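Print this page | E-mail this chapter

Chapter 7
Short-Message Signs and Labels

7.1 Scope of the chapter

Chapter 6 dealt with signs read at a distance by people who are standing still or walking. The present chapter deals with the smaller class of printed notice: the sticker, the door label, the vehicle plate and the hand-held card. These carry between two and eight words, are usually produced in short runs, and are often bought by people with no training in layout. They are also the notices most likely to be applied crookedly, covered by other things or placed on a surface for which they were not made.

By the end of the chapter the reader should be able to specify a border, choose a colour pairing, set a message on two lines and write a placing instruction that a fitter can follow. Coatings and adhesives are left to Chapter 9.

7.2 The bordered yellow panel

The most common form is a plain yellow panel with a black outline. The outline does two jobs. It separates the panel from whatever lies behind it, and it gives the eye a closed shape that can be recognised before any word is read. Rounded corners are preferred on stickers, as a square corner lifts sooner under repeated rubbing. 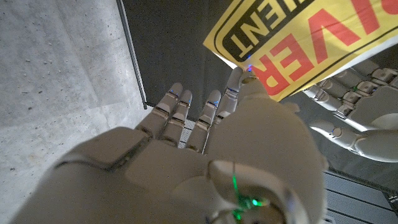

Fig. 7.1 Yellow panel with a thick black rounded outline, lettering inverted to the viewer.

Border width is stated as a fraction of the short side of the panel. In the Worthorpe trials, conducted by Seul-gi Jeon with 183 readers, panels with a border of one-twentieth of the short side were found faster than unbordered panels on pale and mid-tone surfaces. On dark surfaces the difference was small. Wider borders gave no further gain and reduced the space left for letters.

A panel seen upside down keeps its colour and outline but loses most of its message. Short words in capitals suffer less than long ones, and words made up of symmetrical letters (H, I, O, X) suffer least. Where a label may be handled, turned or fixed by an untrained person, the designer should assume that some readers will meet it the wrong way up. A mark for the top edge, printed on the backing paper, costs little and should be specified as routine.

7.3 Line order and partial covering

A two-line message is read from the top line downwards, and the top line should therefore name the subject. The second line carries the request. When the two lines are printed in different colours, the stronger contrast is normally given to the line that must be acted upon. Red on yellow has lower contrast than black on yellow, and is best kept for a large heading. 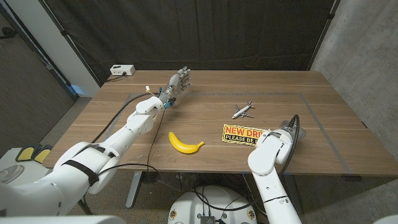 Covering is the most frequent fault recorded in the Keogh survey of labels in use. Of 1,298 labels inspected, almost 400 had some part of the message hidden by an object, a fitting or a second label. The loss is rarely even. Text set from the left margin fails from the right, and the reader is left with the opening of each line, as with the yellow sticker in Fig. 7.2, where the red line stops at "NEW DRI..." and the black line at "PLEASE BE...". The polite opening of the lower line has survived and the words that follow have gone. A designer who expects covering at the right should put the working word first and shorten the line. Moving the label is the better remedy where the surface allows it.

7.4 Terms used in this chapter

Panel: the whole printed area, including the border.
Field: the area inside the border.
Clear margin: the distance between the border and the nearest letter.
Working word: the word without which the reader cannot act.

Exercise 7A. Take a two-line label of your own choice. Cover the right-hand third and write down what remains. Recast the message so that the working word is still legible, without adding to the number of words.

Shares: 42 | Comments: 0

Related sections
Chapter 6: Signs Read at a Distance
Chapter 9: Coatings and Adhesives
Case study: Relabelling the Trerkum depot
Data tables: The Wanine colour pairings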